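**Teaching by hand: our report on the clothes-folding demonstrations**
Konrad Dudek, Jun 12, 2019

When our group started the Ruvthorpe project, we wanted a robot arm to learn folding from people like us, who have been folding clothes all our lives and never once thought about how we do it. So we didn't write out any motions. We held the gripper ourselves, did the job with it, and let the recordings serve as the lessons.

We collected 300 demonstrations and kept 159 after going through them one by one (a long evening, but a pleasant one!). Most of the ones we dropped were our own early tries, when we still moved our wrists much too fast and the cloth swung out of view.

Shirts and towels came fairly easily. Puffy jackets were another story -- the filling pushes back, and a pinch that would lift a T-shirt edge just slides off the nylon. We ended up agreeing on a habit of stopping over the jacket with the jaws open before going down for a seam.

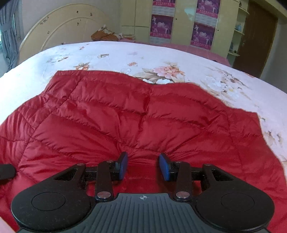
That little pause helped us more than I expected, and it also made the start of each grasp much easier to find later when we were labeling. We would still like to try sleeves with 2 people and 2 grippers, and we hope to get to that in July.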